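Clastadex recalls hand-held gripper after pads fail to let go

Press release
Trallness, March 2019
For immediate use

Clastadex is asking customers to send back the pad sets from 500 of its hand-held grippers, following a fault in which the tool closes on an object exactly as intended and then declines to open again.

The company would like to say at the outset that it has spent years trying to make the gripper hold on more firmly. It accepts that this was achieved.

The fault affects the Clonden, a hand-operated gripper used for sorting, bench testing and working out how a robot ought to pick something up before anybody pays for the robot. Affected tools have a serial number beginning 3011, stamped on the underside of the handle. Tools with any other number are fine and should be left alone, however tempting it is to join in.

What goes wrong

The two fingers of the Clonden are worked by a linkage that turns on small bushings. Each finger carries a black pad, held on at its upper edge by a pair of pins. In the affected batch, one of the pins was supplied slightly too long. With use it creeps out of the back of the pad and rests against the finger. The pad tilts, the tilt loads the linkage, and after enough cycles the mechanism can lock in the closed position. Pulling harder on the trigger makes it worse, and pulling harder on the trigger is what everyone does.

The tool then stays shut until the return spring overcomes the jam, at which point it opens all at once. This is the part Clastadex regards as a safety matter. A gripper that won't let go is a nuisance. A gripper that lets go suddenly, with a person leaning over it to see why it won't, is something else.

Clastadex knows of 2 injuries, both to fingers and both minor. One was a pinch. The other was a bruised knuckle belonging to a member of our own test team, who was at the time demonstrating that the fault could not hurt anyone.

How it was found

The first report came in November from a customer who had clamped a Clonden to a sample jar and had, by the time of writing, been carrying the two about as a single item since lunch. It was logged as misuse. So were the next four. We have since looked again at what we mean by misuse and have apologised to all five customers in writing.

The batch was finally stopped when the same thing happened on our own endurance rig, which opens and closes each design for days on end with nothing between the pads. The rig had been passing the Clonden without complaint because it was fitted with pins from the earlier, correct supply. Once it was given pins from the current box, the first tool locked after 700 cycles. The design is meant to manage a great deal more than that, and the brochure says so in large type. The brochure has been withdrawn as well.

Returned tools are now being checked one by one at the Trallness workshop, where the pads are examined with the fingers apart and nothing in the grip.

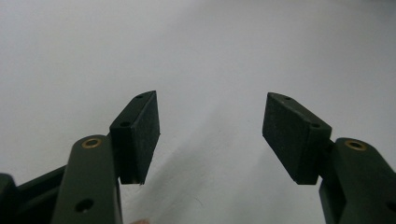

Kalliopi Sotiropoulos wrote to us that her team had stopped trusting the tool long before we did, and that a warning in November would have saved them a good deal of swearing. She added that the gripper was otherwise the best they had used, that she expected the new pins to be tried on a real bench before being posted to hers, and that she would be keeping the old ones in a drawer in case we changed our minds about whose fault it was.

We have not changed our minds. The pins were made to a drawing, and the drawing was ours. A dimension was altered to suit a thicker pad that never went into production, and it was not altered back. Our supplier queried the figure at the time and was told, by return of email, that it was correct. We have found the email.

"I'd love to tell you this was a subtle failure at the limits of engineering," said Polyxeni Alexiou, head of product safety at Clastadex. "It's a pin that's too long. We should have caught it with a ruler, and we should have listened to the first person who rang up attached to a jar."

What customers should do

Stop using any Clonden with a serial number beginning 3011. If it is open, leave it open. If it is closed on something, please don't lever the pads apart with a screwdriver. Rest the tool on a bench, keep both hands clear of the fingers, take the load off the trigger and back out the tension screw at the base of the handle until the linkage goes slack.

Once the tool is open, remove both pads and return them with their pins in the prepaid envelope being sent to registered owners. Replacement pads and shorter pins will follow free of charge. Customers who would sooner have nothing to do with pins can send in the whole tool and have it fitted for them. Refunds are available to anyone who has had enough.

Robot-mounted versions of the gripper use the same pads but a different fixing, and are not part of this recall. Owners who run a hand-held Clonden alongside a mounted one should check that pads have not been swapped between the two. We ask because we had done it ourselves.

What Clastadex is doing

Every new box of pins is now measured on arrival, and the endurance rig is loaded from the same shelf as the assembly bench. Reports of a tool failing to release go directly to the safety desk and can no longer be closed as misuse without a second signature. An outside review of the linkage is being carried out by the test house Yousafzai, whose findings will be published in full on our website, including any parts we don't enjoy.

Sales of the hand-held Clonden are suspended until that review is finished. Orders already placed will be held or refunded, as the customer prefers.

Notes to editors

Clastadex designs and builds grippers for people and for robots from its workshop in Trallness. Loan tools are available to journalists on request, with the correct pins.

Press enquiries: the Clastadex press office, Trallness. Recall enquiries should go to the safety desk, which has been given more telephones.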